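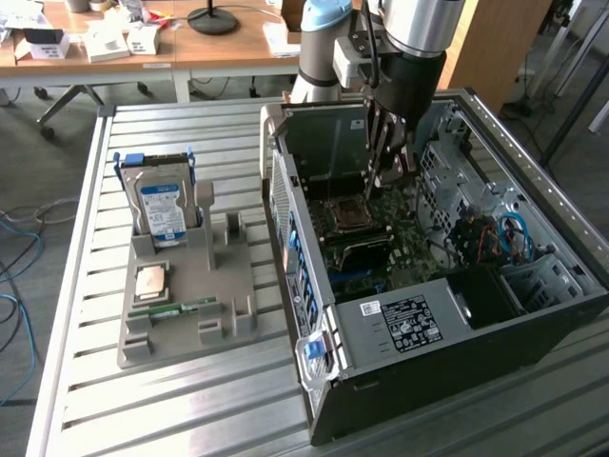

Tower on its side, drive in its blue caddy.

I have fallen completely in love with keeping a family recipe archive, and I want to tell you how it's going!

It started with a shoebox. My grandmother wrote her recipes on whatever was near her, so we have envelopes, church programs, the back of a seed packet (pickled beets, very faded). My aunts each had a box too, and between the four of us we've now scanned 2765 cards and scraps. I still can't believe that number when I type it.

The typing is the fun part. I do 13 cards a night with a cup of tea, and I keep every odd instruction just as she wrote it. "Bake until it smells right" stays in. So does "use the bad pan," even though we've argued for weeks over which pan that was. I think it was the dented one, my mother swears it was the square one with no handle.

I put the text into Sevix, a little note program my cousin likes, and the scans go in plain folders by decade. Everything gets copied to a second drive, and a third copy lives at my aunt's house in Grellov. If you have old papers at home, please make that third copy! Ink fades faster than you'd think, and pencil on a greasy card is worse.

My favorite find so far is a plum cake with five different versions, each one crossing out the sugar in the last and adding a bit more. I baked the final one last weekend and it was so good, sticky at the edges and a little sour in the middle. I'll post it next, once I work out what she meant by "a blue cup of flour" (the blue cup is long gone, but my uncle thinks it held a little over 5 ounces).

Next up is the box marked Holidays, which is mostly cookies and one very angry note about fudge.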